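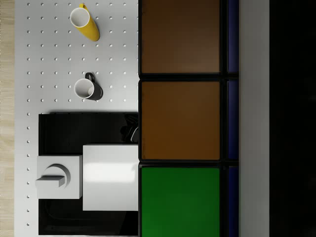
A question came in after the last session, asking why a simulated cell needs any upkeep when there is no grease, no belts and nothing to wear out. Fair enough. The files drift. People nudge a mount, save over the master, and the next group inherits it.

Search course notes Go

Bolalar - handout 4: setting up and looking after the Drultia cell

Last updated 2021-04-24

Start from the clean copy in the Egan folder, never from your own July one. Joint names changed. Open it paused. If the arm sags as soon as you press play, the base frame is wrong - stop there, don't touch the gains yet.

Order of work:
1. base mount
2. joint zeros
3. tool frame
4. table and props
5. drawer and doors
6. save, reload, check again

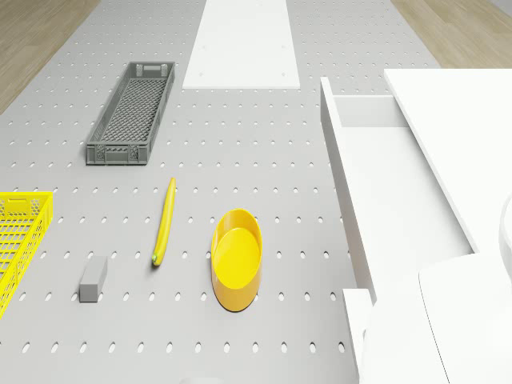

Props go in after the tool frame is right. Load them a little above the table and let them settle for 20 steps. Anything still twitching at 21 has a bad collision shape, usually a thin wall. Crates are the worst for this, bowls next. Swap the shape for a simpler one, dont crank up the damping to hide it.

Drawers: one sliding joint each, limits at both ends. Push it shut slowly with the arm, then pull it open again. If it jumps, check that the drawer isn't colliding with its own cabinet. Very common mistake.

Base mount. Ceiling mounted, so the base is flipped. Jostitz reads the flip from the mount file and the controller reads it from its own config. Both have to agree. If only one is flipped, gravity compensation pushes the wrong way and the arm runs off at full torque. Fix the mount file first, then copy the value accross.
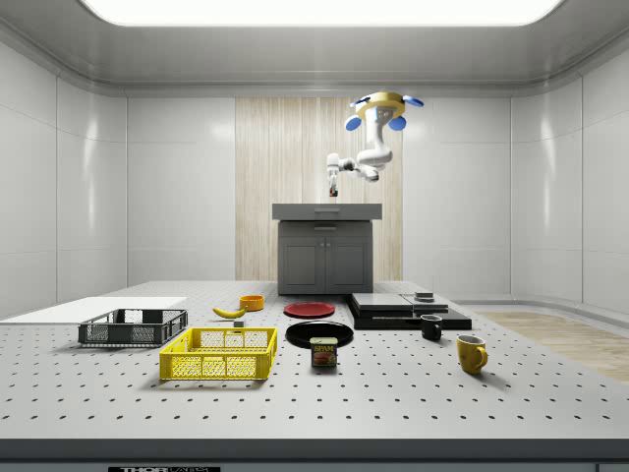

Fig. 2 - Ceiling mount, gripper pointing down

Joint zeros next. Send all joints to zero, paused, and compare with the values on the setup sheet. Then go to the check pose. Write down what you get, even when it matches.
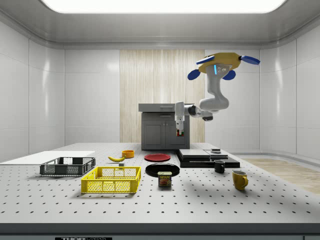

Tool frame is the one most groups rush. Set it at the fingertips, not at the flange. Reload and read the orientation back before moving anything. In the check pose the gripper should come out vertical in front of the cabinet, as it does with the little red and green piece under it, just in front of the doors. Tilted? Go back to the zeros. Vertical but too close to the doors - tool length, most likely.

Before you hand over: run all 56 checks with the log on. Failed ones go in the log too. Save under your group name, leave the master alone.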